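Skesholm Shared Kitchen – progress report to Fundden
Prepared by Viorica Yordanov, kitchen lead
7/18/23

We are so pleased to send you this one! When we wrote our application, the small kitchen at Skesholm was a room people walked through on the way to the yard. It had a stove that worked and almost nothing to put on it. Your grant of $400 paid for basic cookware and dishes, and we have stretched it further than I thought we could.

What we bought and what we were given

The money went first to things that get used every single day. The rest came from a box of donated kitchenware that Gilani, the hardware store on the corner, set aside for us over the spring. The pieces don't match and I have stopped minding. The blue kettle is everybody's favorite already, and the blue handle on the saucepan goes with it nicely, though that was pure luck.

The stove now has a kettle, a wok, a frying pan and a saucepan, so a person can walk in with a bag of groceries and make a real dinner without carrying a pot across town. That was the whole idea of the application, and it's lovely to be able to say it's in place. 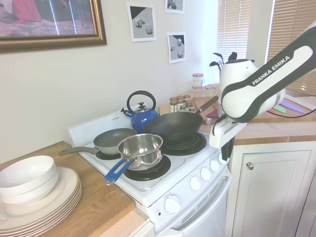
Can people use the kitchen outside of the group cooking evenings?
Anyone on the sign-up sheet can book it for a two-hour slot, as long as they have done the short kitchen introduction with Lumturie or me.

How it is being used

Since opening we have had 78 bookings, which beats what we promised you by a good margin. Most are people cooking for their own household. We also ran 3 group evenings, and those were a joy – lentil soup and flatbread at the first, stir-fried noodles at the second, and at the third a long argument about rice that ended with two different pots of it and no leftovers.

We have 21 people who have done the introduction and can now book without one of us being there. It takes half an hour. We go through the burners, where things are kept, what to do with the trash, and how to leave the room for the next person. Lumturie Kovačević has taken over nearly all of these sessions and she is wonderful at it. People come out of them wanting to cook.

The four pieces do stay on the stove between bookings. We tried keeping them in the cabinet for the first two weeks and newcomers couldn't find them, so they brought their own or gave up. The plates and bowls stand on the counter to the left for the same reason, bowls on top of the plates, and you can reach them while you are stirring. The spice jars are on the back counter, with the green holder for spatulas and ladles beyond them.
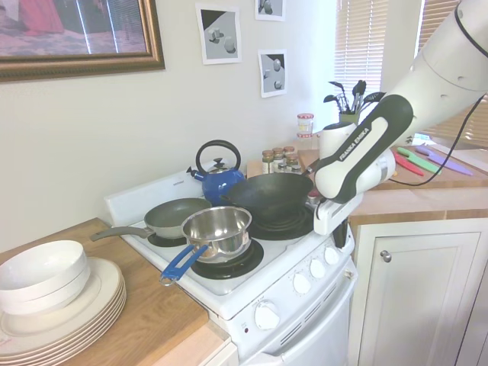

Reading time: 3 minutes

What still needs work

Four pieces of cookware on one stove is a tight fit. The frying pan and the saucepan both have long handles, and when everything is out at the same time they end up overlapping. It's fine for storage. For cooking, you need to move something first, and we now say so in the introduction. I would love a short rail or a couple of sturdy hooks. The saucepan already has a ring on the end of its handle, so it could go up tomorrow.

The knives are the other thing. We have a red one, a green one and a purple one, and they have been living on the right-hand counter. They need a proper block or a wall strip. Plovport, who helped us with the shelving, have offered to fit a strip if we buy it, and we plan to take them up on that before the end of July.

We could also use more dishes. The stack is enough for a family, but at the group evenings we borrow from the office upstairs and then spend the next morning working out which plates go back.

Money

The full grant has been spent and the receipts are in the folder we sent with this report. The hooks and the knife strip will come out of the donation jar – it is doing better than expected! We are not asking for anything extra this round.

Next

Two more group evenings are planned, one of them just for soups. We would be very happy if someone from Fundden came along to eat with us. Please tell us ahead of time so we can borrow an extra plate.

Comments

Lumturie K.: You forgot to mention that the rice argument is still going on.

Dana: Did my introduction last week and have booked twice since. Love that kettle. Could we get a lid for the frying pan?

Viorica: Dana, lid is on the list!

Contact: Skesholm Shared Kitchen office | © Skesholm | Back to top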